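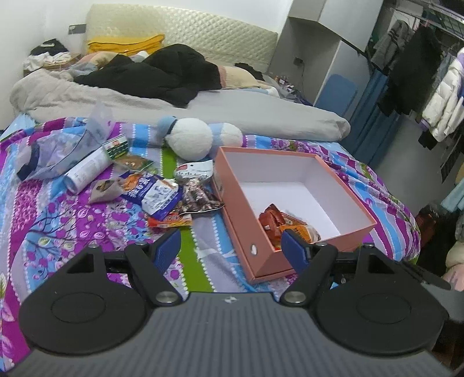 Skimura launches hand-held gripper kit for recording everyday tasks

Skimura has opened orders for the Govura, a hand-held gripper and camera kit that lets people record household handling tasks for use in robot training. The first kits will ship in January.

The Govura is held in one hand and worked by the user's own grip. Two angled fingers open and close on the object, and a camera fixed to the tool records what the fingers are doing. The jaws carry blue textured pads that can be swapped without tools when they wear down. The complete kit comes in a carry case with a charger, a wrist strap and three spare pairs of pads.

The company designed the kit for use in lived-in rooms, on jobs such as sorting snacks into a cardboard box, folding blankets and putting clothes away. No robot arm is needed at the recording stage. Sessions are saved on the tool and copied to a computer afterwards, where the supplied software lines up the video with the opening of the jaws.

"Most of our customers were building their own tools and spending weeks on repairs," said Greer Galbraith, managing director of Skimura. "They asked for something they could hand to a person at home with a page of instructions. We kept the controls down to one button for that reason."

Skimura ran a trial of the kit with Quintela, a home robotics firm, before opening orders. Over the trial, people recorded 928 sessions in 174 homes. Each home was sent a list of tasks and asked to carry them out with its own belongings, in whichever room suited.

Olga Prieto, who managed the trial at Quintela, said that soft packaging had been the hardest thing to pick up with earlier tools. "Crisp packets and sweet bags slide about, and a smooth jaw tends to push them away," she said. "We asked for more texture on the pads after the first month, and the change is in the version now on sale."

The trial also led to a lighter handle and a louder tone when recording starts. A left-handed grip was requested by several users and is in development — Skimura expects to offer it as a separate part later in the year.

The kit can be bought outright or hired for a minimum of three months. Hire includes replacement pads and repairs. Customers who buy the kit can add a service plan, with repairs carried out at the company's Drosside workshop. Recordings belong to the customer, and Skimura does not receive copies unless they are sent in for support.

Prices are available on request. Orders and hire enquiries should be sent to Karim Bensaid in the Skimura sales team. For press enquiries and loan kits for review, contact Jaime Godinho at the Skimura press office.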